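Re: [manip-users] Wrist camera exposure and stereo vs mono on kitchen tasks
From: Costel Iordache
To: manip-users

On the Jisen question from last week, Vernberg bench wrote:

> We are seeing the depth stream on the wrist stereo unit drop out
> whenever the arm works close to a glossy wall. Mono with a known
> hand-eye transform seems to hold up better for us, but we have only
> tried it on the flat test bench with printed targets. Has anyone
> compared the two in a real kitchen, with cabinets and a backsplash?
> Also interested in whether people lock exposure or leave it on auto.
> We are on the Sugden controller, firmware from September, and the
> trigger line is wired straight to the camera.

We have. Same controller, same firmware, but our trigger goes through the I/O block on the tool flange, so allow for one extra hop when you compare latency.

Setup first. Two cameras, swapped on the same bracket: the Jisen stereo unit and a plain global shutter mono camera with a short fixed lens. Both sit behind the fingers and look along the approach axis. Hand-eye calibration was redone after each swap. We did not trust the bracket to come back to the same place, and the second calibration showed we were right, although the shift was small enough that you would not see it in free space. Arm speed was capped for the whole comparison. Gripper was the Surkerport parallel unit with the long fingers, which I will come back to.

We recorded 453 approaches in total, split between the two cameras, with the arm stopping at the same set of joint poses for each. An approach was counted as bad if the pose estimate moved by more than our threshold between consecutive stops. Out of the full set, 114 were bad. Most of those were stereo, and most of the stereo ones came from poses where the wall took up a large share of the view.

The wall surface in our kitchen is white with a thin grey vein pattern. I expected the veins to help the matcher. They do help a little at longer range. Close in, the areas between veins are too plain for the block size we were using, and the matcher either leaves holes or fills them with values borrowed from the nearest strong edge. Dark cylindrical parts are the other problem. The highlight on a round surface depends on the viewpoint, so the left and right sensors see it on different parts of the tube, and the matcher takes it for a real feature. The reported depth ends up wrong in a smooth and plausible way, which is harder to filter than a hole.

One of the wrist views, for reference:
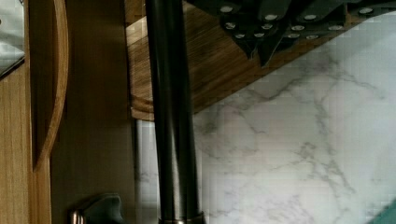 Wrist view with dark pole at centre, wood grain behind its upper part, white marble-patterned surface at right.

A view of that kind is where auto exposure costs you. The meter is pulled one way by the white area and the other way by the dark metal and the wood. As the arm moves and the proportions change, so does the exposure, and edge positions on the pole wander with it. With exposure locked to suit the white, the pole loses contrast against the darker wood but its long edges against the marble pattern stay put. For our purposes that is the better trade. We fit the two long edges of a cylinder and do not need anything inside them.

Wood grain was less trouble than I had feared. Strong diagonal grain gives the line detector plenty of false candidates, but they are short and a minimum length check removes nearly all of them. If you use a learned detector this will probably not concern you.

Settings we ended up with on mono: exposure locked, gain 2, white balance fixed, frame rate 25. Going faster gained nothing as the pose filter on the controller side was the limit. On the stereo unit we also tried a larger block size, which closed most of the holes and rounded off everything we wanted to grip. I would not bother.

Back to the Surkerport fingers. The long ones flex under side load, and if the camera bracket is fixed to the finger carriage instead of the palm, some of that gets into your calibration. Ours is on the palm now. Worth checking on your side before blaming the sensor - we lost a good part of an afternoon to it.

Not tested: polarising filters, active pattern projection, and anything with the cabinet lighting switched on. If Vernberg has a filter that fits the Jisen thread I would like to know the part number, as the one we ordered does not.

I can share the joint poses and the fitting script. The raw recordings are too large for the list, so write to me off-list and say which camera you want.

Costel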